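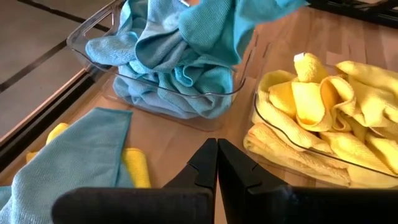
Attachment 1: microfiber cloths and clear plastic bins

Ticket 538
Product: Clemeo score reader, tablet version
Opened: 2021-11-15
Category: Page turns / shared markings
Status: Open, partly solved

Original report

Hi support folks! I play double bass in the Ekwueme String Orchestra and I also look after the parts, so when Clemeo misbehaves I'm the one everybody glares at. We moved from paper to tablets in April and most of us love it (my back loves it, those folders were heavy). But I have a problem with one piece and it's driving me up the wall.

The piece is a serenade for strings in five movements, scanned from our old hire parts and loaded as one PDF per section. In the bass part, everything is fine until measure 113 of the second movement. I press the right side of my Prevex foot pedal to turn the page and Clemeo jumps forward two pages, so I land in the middle of the slow movement. If I press left to go back, it goes back one page only, which puts me on the page I wanted - but by then the cellos are well on their way and I'm faking it with a very serious face.

It happens every time at that spot. It doesn't happen anywhere else in the serenade, and it doesn't happen in any other piece in our library. The cellos and violas read from their own PDFs and they have no trouble.

The second thing, and maybe it's related, maybe not: bowings I write in that movement don't show up for my stand partner. We're both in the same shared set. Bowings in the other movements come through within seconds.

What I've tried before writing to you:

Turned the pedal off and on. Same jump.
Put new batteries in the pedal. Same jump.
Closed Clemeo and opened it again. Same jump.
Restarted the tablet. Same jump, and I lost my place in a different piece, thanks.
Tapped the screen with my finger in place of the pedal. Same jump! So I don't think it's the pedal, though please don't hold me to that.

Tablet is up to date, Clemeo is up to date, wifi at home is good. Our next concert is at Stoltum Hall and the serenade closes the first half, so I'd love to get this sorted before the dress rehearsal.

Update 1, same evening

Thanks for the quick answer. You asked me to check whether "half-page turns" was switched on. It was off. I switched it on to see what would happen and now the top half of the page changes to the right page and the bottom half changes to the wrong one, so for a moment I had a kind of modern remix of the second movement on my stand. I've switched it off again.

You also asked for the page count. The PDF has 18 pages when I look at it in Clemeo. I opened the same file on my laptop, outside Clemeo, and it has one page more than that. So there's a page in the file that Clemeo isn't showing me, or isn't counting, I don't know which. I went through it on the laptop one page at a time and the extra one is blank. It's the back of the second page of the second movement, where the printed part has an empty side so the player gets a decent page turn. Whoever scanned it (me, it was me) left the empty side in.

I thought I'd cracked it at that point and went and made a sandwich.

Update 2

Not cracked. I took the blank page out on the laptop, saved the file under the same name and uploaded it again to the shared set. Clemeo told me the upload was complete. Then I opened the part on the tablet and got exactly the same jump at measure 113. My stand partner opened it and got the same too.

I looked at the file details and the size shown in Clemeo was still the old one. So the new file had gone up, or said it had, and the tablets were still reading the old one. I pulled down to refresh a few times. I signed out and signed in. Still the old one.

What did work was uploading it with a new name. I called it "Serenade bass NEW", very imaginative, and it came down to my tablet right away. Page turns are perfect in that one! I went back and forth over the spot with the pedal more times than I'd like to admit, playing along with a recording, and it never jumped.

But of course the new file has none of my markings. All the bowings, fingerings, the big circle around the G sharp that I always forget, the little pair of glasses I draw before every tempo change, all of it stayed with the old file. I've got almost 200 markings in that part and I'm not keen on doing them again with a stylus that squeaks.

Update 3

OK, I followed your steps for moving the markings over. Writing down what I did in case it helps another orchestra librarian who finds this ticket, since I found plenty of people asking and not many answers.

Open the old part. Tap the layers button and make sure every layer is turned on (I have one for bowings, one for fingerings, one for my own nonsense). Choose Export Layers. Open the new part. Choose Import Layers and pick the file you just saved. When it asks "Match by page number or by page content?", pick page content.

I picked page number the first time. Don't do that if you've removed a page. Everything after the gap ended up one page late, so the slow movement had the bowings from the end of the second movement and my glasses were floating over a rest. Undo took it all away again in one go, luckily.

With page content it worked for nearly everything. The markings in the first, second and fourth movements are all where they should be. In the third movement there's one page where they came in a bit too low, so the up-bow signs sit under the staff when they should be over it. I can live with it for now, or I can drag them up while I watch TV. The finale is fine.

And the sharing problem is fixed in the new file too. My stand partner can see my bowings in the second movement and I can see hers. She'd been putting in hers all along and I'd been thinking she just didn't mark her part. I owe her a coffee.

Update 4, after rehearsal

Tried it with the full group tonight. Pedal was good, turns were good, and I got through the second movement without any jumps. I did come in early in the finale but I can't put that in a ticket.

One new wrinkle. One of the second violins has an older tablet that hadn't been online for a while, and when she connected, the old bass part popped back up in the shared set next to the new one. I'd deleted it two days ago. I've deleted it again and asked everyone to connect and refresh before they leave the house. It hasn't come back so far.

So my open questions for you are:

Why does Clemeo skip the blank page in the display but still count it when it turns? The viola part has a blank side as well, in the fourth movement, and that one shows up as a normal white page and turns normally. The only difference I can find is that I scanned the violas in gray and the basses in black and white.

Is there any way to replace a file under the same name and make the tablets let go of the old copy? Your help page says to upload again, and the upload does say it's complete, but it didn't change anything for us.

Can an old tablet be stopped from bringing a deleted part back? I have the whole spring program to load next and I'd rather not chase ghosts in it.

Please leave the ticket open. I've kept a copy of the original bass PDF, blank page and all, on my laptop and I can send it over if you tell me where - it's too big for the form on your site, I tried.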